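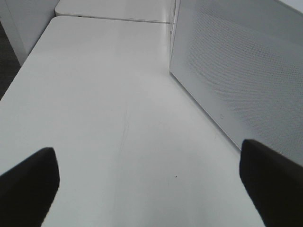 J. Tavares

4. What the panel studies can and cannot tell us

4.1 Self-reported distraction

The case for desk panels in shared offices rests mostly on surveys. Workers are asked how often the talk of others breaks their concentration, panels go in, and the same workers are asked again. The second set of answers is nearly always better than the first. We do not dispute the answers. We dispute what has been read into them.

The largest survey we reviewed is the one carried out at the Uvley site. Invitations went to 3114 employees, and 1268 returned the first questionnaire. Only 640 returned both. The published comparison uses those 640 and treats them as if they stood for everyone in the building. No attempt was made to find out why the others dropped out, and the report does not say how many of them had left the company, moved floors, or simply grown tired of being asked. People who found the new layout worse had at least one good reason to ignore a second form from the office that had bought it.

Timing is another weak point. The first round was sent out in September, when two departments were sharing a floor during a move. The second was sent out after the move was over. Fewer people were talking within earshot of any given desk, with or without a panel, and the report has no figures on how full the floor was in either round. The Skastness survey is smaller but more careful here, in that both rounds were held on a Tuesday morning with attendance recorded at the door. Its reported gain is also much smaller. We doubt this is a coincidence.

4.2 Differences in layout

Much of the disagreement between studies may come from the word "panel" itself. It has been used for low dividers clipped to the back of a desk, for freestanding screens between rows, and for tall uprights that meet the work surface along its length. The last of these is the layout in Figure 1, where a tall white panel runs along the right side of a long white tabletop. A low divider leaves a seated person's head in full view of the next desk. A taller one may not, depending on the chair and on the person in it. Averaging results across such layouts, as the Kondus review does, gives a single number that describes none of them.

Height alone will not settle the matter either. Speech goes over the top of a panel and around its ends, and a good deal of it comes back off the ceiling. The usual calculations work best at higher frequencies. At 600 Hz and below, sound bends over an edge more readily, and a panel that looks as though it ought to do something may do rather little. Several of the papers we read give the height and color of their panels and say nothing at all about the ceiling.

4.3 Seeing and hearing

A simpler reading of the survey results is that people like not being looked at. Questions about noise and questions about privacy sat on the same page of the Uvley form, and the two sets of answers moved together so closely that it is hard to treat them as separate. Someone who feels less watched may well report being less bothered by noise, even where the sound level at the desk is the same as before. The benefit would be real, but it would not be an acoustic one, and it should not be sold as such.

Sound levels were measured at Skastness before and after the change. The difference fell within the stated error of the meter. The authors mention this in a footnote and go on to recommend panels for noise control. We could not follow the step from one to the other, and the data needed to check it were not included with the paper.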